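Handout 4: Brick bonds on the bench
Building Crafts, Level 1 — Drutow Training Centre
Issued 2/2/23

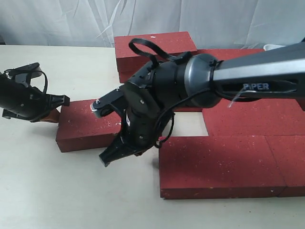

1. What this session covers

The session deals with dry laying: setting out bricks on a bench, without mortar, to learn how a bond works before going to the wall. You will lay a stretcher bond, turn a corner and close an end. The bricks are red and the benches have white tops, so gaps and crooked lines show up quickly. Bring a pencil, a ruler and this handout. Mortar comes in Handout 6.

The bricks used on the bench are smaller than building bricks. Everything said here about overlap and joints is given as a fraction of the brick, so it holds for both sizes.

2. Words you need

Bed: the large lower face, the one the brick sits on.
Stretcher: the long side face. A brick laid with this face showing is also called a stretcher.
Header: the short end face. A brick laid with this face showing is also called a header.
Course: one level row of bricks.
Bed joint: the horizontal joint between two courses.
Perpend: the upright joint between two bricks in the same course. Often shortened to "perp".
Lap: the distance by which a brick overlaps the perpend beneath it.
Bat: a brick cut across its length. A half bat is half the length.
Closer: a cut brick used to bring the lap right near a corner or an end.
Quoin: an outside corner.

Learn these before the session. They are used without explanation from Handout 5 onwards.

3. Sorting

Tip the bricks out and spread them over the bench so that they lie in a single layer. Pick out whole bricks first, then half bats, then closers. Put anything chipped along an edge to one side — it can still be used in the back of a wall, but not on the face.

Check each brick for a twist by laying it on its bed and pressing one corner. If it rocks, turn it over and try again. A brick that rocks on both beds goes back in the crate.

Keep the sorted bricks at the rear of the bench and leave the front clear. The working strip should be at least 300 mm deep.

4. Stretcher bond

Draw a straight pencil line along the working strip. This is the face line, and all bricks in the first course are set to it.

Lay the first course with stretchers only. Start at the left and leave a small, even space for each perpend. On the bench a strip of thick card makes a good spacer. Sight along the course from one end and correct any brick that stands forward or back of the line.

Begin the second course with a half bat. Continue with whole bricks. Each perpend should now fall over the middle of the brick beneath it. This is half lap, and it is what gives the stretcher bond its strength. A load on one brick passes to two in the next course down, then to three, and so on.

The third course repeats the first, and the fourth repeats the second. Build to four courses only. Dry bricks stacked higher than this are easily knocked.

5. Turning a corner

At a quoin the half bat is no longer needed. The end of a brick coming round the corner shows as a header, and takes its place.

Lay two short walls to meet at a right angle. In the first course, let the brick in the left-hand wall run through to the corner. In the second course, let the brick in the right-hand wall run through. Change over again for the third. Check the angle with a square at every course, on the outside face.

If the lap is wrong after two courses, the fault is nearly always in the first. Take it down and start again from the face line.

6. Common faults

Perpends wandering. The spaces were not kept equal. Use the spacer for every joint, including the last.

Straight joint. Two perpends stand one directly above the other. Someone has left out a half bat or put in two whole bricks running.

Face not flat. Hold the ruler upright against the wall and look for light behind it. Push the high bricks back with a flat hand.

Course running short. The wall length does not suit the brick. Either change the length or use a cut brick, and place the cut where it shows least.

7. Working out quantities

For a plain wall, multiply the bricks in one course by the number of courses. A cut brick is counted as a whole one.

Exercise A. A garden wall in the village of Plikamach is to have 11 bricks to the course and 21 courses. How many bricks are needed? Add a tenth for waste and round up.

Exercise B. A delivery contains 96 bricks. How many full courses of the same wall will it build, and how many bricks are left over?

Write your working under each answer. Hand both in at the start of the next session.

8. Reading

Koppel, Bonds and Joints, chapters 1 and 2. The drawings of corners in chapter 2 are worth copying out by hand.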